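Pappas Hall gets its idea board

The community room at Pappas Hall reopened Friday with fresh paint, better lights and the thing regulars have been asking for since spring: a proper big whiteboard on a stand, free for any group that books the room.

It's a beauty! Leonor Caldeira, who runs the Surnel evening writing circle, has been making do with taped-up butcher paper for years, and she was thrilled. "We plot whole novels in there," she said. "Now we can move things around, wipe them off and start over – I can't wait."
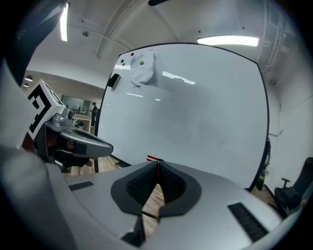 The new whiteboard at Pappas Hall, with its magnets and eraser.

The board was paid for out of the Grirau street fair, which raised 3000 dollars for the hall this year. The whiteboard and stand came to 560 dollars, and the rest went toward paint and lighting. Magnets come in several cheerful colors, so groups can pin up sign-up sheets, sketches or song lyrics without hunting for tape.

The room is already filling up for October. The math club has Tuesdays, the Gonuser choir is trying out a new rehearsal slot, and there are still 8 evening openings left on the calendar. To grab one, stop by the front desk after 4 p.m. Please use dry-erase markers only, and wipe the board before you go.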